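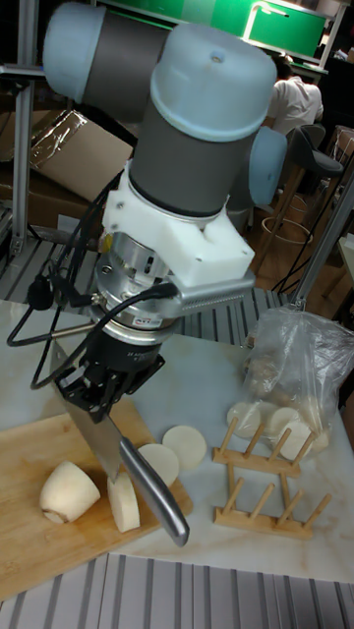 The arm with a kitchen knife in its gripper.

Norerell protein blend: progress report to Joubert
Prepared by Cadi Meredith, Oct 6, 2025

Work since the last report has gone mostly into flavor and mixability. The base powder is unchanged: whey, milk protein and a small share of egg white. We are holding it there until the shelf study is finished.

Flavor. Two flavors are still in play, vanilla and peanut. The chocolate was dropped after tasters kept marking it as chalky, and the fix we tried (more cocoa, less sweetener) made it bitter. Vanilla is close to done. Peanut scores well in milk and poorly in water, and most of the people we want to reach will be using water. Olumide Nwosu is working on a version with more salt and a different thickener.

Mixability. Clumping was the main complaint in the first round. We switched to a finer grind and a sunflower lecithin from Zaltus, and it now goes smooth in a shaker bottle. It still leaves lumps when stirred with a spoon. The label will say to use a shaker unless we can get past this.

Home trial. More than 500 tubs have gone out to gym members through Grurno. Comment forms are coming back slowly. Temitope Okonkwo has sent a reminder and moved the form to a shorter page that works better on a phone. Early comments are mostly on taste. A few people mention bloating, and we are asking them what else they take before we read anything into it.

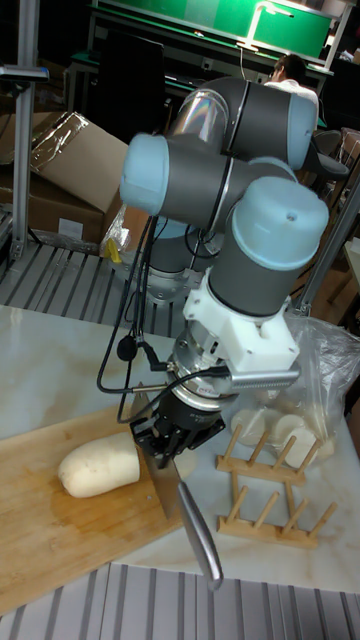 Robot arm folded above the table, knife in the gripper.

Labeling. Danish Rizvi has the draft panel ready. The outside lab's protein figure came in slightly under ours, so we will print the lower one. The allergen line now lists milk and egg, with peanut added for that flavor.

Budget. Spending is in line with the plan except for freight — the tubs are bulky and we shipped them in 2 batches where one was planned. We can cover the difference from the packaging line and are not asking for more money.

Next period:
Finish the peanut rework and retest it in water
Close the home trial and send you the full comments
Get 3 quotes for a resealable pouch
Complete the shelf study, due in February

One decision is needed from you. If peanut is not ready when the trial closes, we would like to go ahead with vanilla alone. Please let Dolores Villanueva know if that is acceptable under the grant terms.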